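Upholstery for Beginners
Handout 4: Looking at a chair before you strip it
Tutor: Wendy Lockwood

Last week we covered tools and webbing. This handout is about the half hour before any tool comes out. Please read it before the next class and bring a notebook, a soft tape measure and some chalk.

Start with the frame. Put one hand on each arm and rock the chair gently from side to side, then front to back. A creak usually means a loose joint. Turn the chair over, take off the bottom cloth and look at the corner blocks. Any joint that moves has to be glued and clamped before new covering goes on. Small holes with fresh dust beneath them mean woodworm, and the chair must not come into the workshop until it has been treated.

Next, the seat. Press down with a flat hand in the middle and then near each edge. It should push back evenly. A dip at the front is often tired webbing, while a hard lump may be a spring that has come away from its tie. Foam that crumbles when pinched is finished.

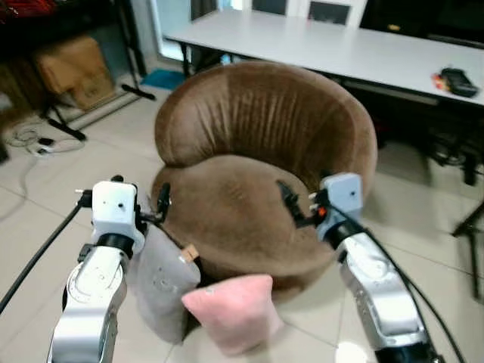 Then the cover. Suede and suede-like fabrics have a nap, so mark its direction in chalk on every piece before you remove it. Curved backs take more cloth than people expect — measure round the inside and the outside separately, and add 150 mm to each length for pulling. Pleats and seams should be drawn in your notebook with their spacing.

Labels come last. Most furniture sold new in this country should carry a permanent fire safety label, usually under the seat or cushion. Write down what it says. If there isn't one, tell me before you order anything.

Homework: fill in the survey sheet for one chair at home. Natalie Greenwood has spare sheets, and Barry Cheetham has the key to the fabric cupboard. We have almost 2 metres of the Gastberg wool left, enough for a small seat pad.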